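Introduction to Textiles
Unit 4 handout: How woven cloth is built, and how it wears

Read this before the workshop and bring it with you. It covers the same ground as the lecture but adds the burn test notes and the reading tasks. There is a lot of vocabulary in this unit, and I promise it pays off. Once you know what a weft float is you will start seeing them on every bus seat and coat sleeve you pass!

1. Warp and weft

All woven cloth is made from two sets of yarn crossing at right angles. The warp runs the length of the loom and is held under tension the whole time. The weft goes across, over and under, one pass after another. Each single pass of weft is called a pick. Because the warp has to survive all that pulling and rubbing, it is usually spun tighter than the weft, and you can often tell the two apart by pulling a thread of each from a loose edge and untwisting them between your fingers.

The edge where the weft turns around and goes back is the selvage. It doesn't fray. The cut ends do, and a fringe is simply that fraying put to good use — the weft is removed for an inch or so and the warp ends are left hanging, sometimes knotted in bunches, sometimes left loose. Fringe can also be woven separately as a trim and sewn into a seam. On a finished cushion, feel along the seam to find out which kind you have.

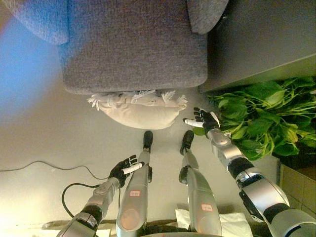 Fig. 1. White fringe on a beige cushion, beside gray upholstery fabric.

2. The three basic weaves

Plain weave: over one, under one, and the next row swaps. It is the oldest and the simplest, and it gives the most crossings per inch, so it is firm and doesn't snag easily. Muslin, canvas and most bed sheets are plain weave.

Twill: the weft goes over two (or more) and under one, and each row steps over by one thread. That step makes the slanted line you know from denim. Fewer crossings means the yarns can pack closer together, so you get a heavy cloth that still bends nicely.

Satin: long floats, with the crossings scattered so that you can't see a line. Lovely shine, poor resistance to keys, cats and belt buckles.

Everything else we look at this term is a variation on these three, or a mix of them. Basket weave is plain weave done with yarns in pairs. Herringbone is twill that changes its mind every few inches.

3. Yarn matters as much as weave

Two cloths can share a weave and look nothing alike. A smooth worsted yarn gives a clean face. A slub yarn has thick and thin places. Bouclé has small loops locked around a core, and the result is the bumpy surface that has become so popular on chairs. Nubby fabrics scatter the light, so a single flat gray can look like several grays depending on where the lamp is. Please go and try this at home with a flashlight. It is one of my favorite things in the whole course.
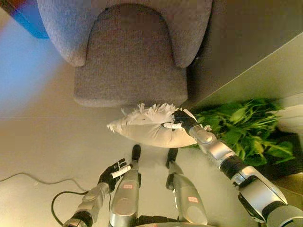

4. Rub testing

Upholstery cloth is tested by rubbing a sample against a standard surface under a set load until the yarns start to break. Our teaching samples were run at Ulline, and the results are in the blue folder. The plain weave from Kocabaş went to 3,000 rubs with no broken threads. The loose satin had its first break at 149, and by then the shine had been dull for a while. We checked the satin at 50 and again at 100 and wrote down what we saw each time — compare your own notes with those.

A few warnings. A rub test tells you about rubbing and nothing else. It says nothing about fading, stains or seams pulling apart. Fringe isn't covered by it at all, and on a cushion the edges often go first, as loose ends catch and get tugged.
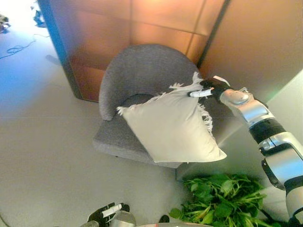 Fig. 2. Cream throw pillow with frayed white fringe on a gray upholstered armchair.

5. Burn test notes

Do this only in the lab, over the sand tray, with tweezers, and with me in the room. Cotton and linen burn fast and smell like paper. Wool curls away from the flame, smells like singed hair and tends to go out by itself. Polyester melts and leaves a hard bead. Blends will do a bit of everything, so write down what happens first. The Talumix swatches are blends, and the label is hidden on purpose.

6. For the workshop

Bring a magnifier, a pin and one scrap of cloth from home.
Read the Prosavach swatch book, the twill pages only.
Draw one repeat of your scrap on squared paper, warp marked dark.
If your scrap turns out to be a knit, bring it anyway. We start knits in March and I'd love to have it.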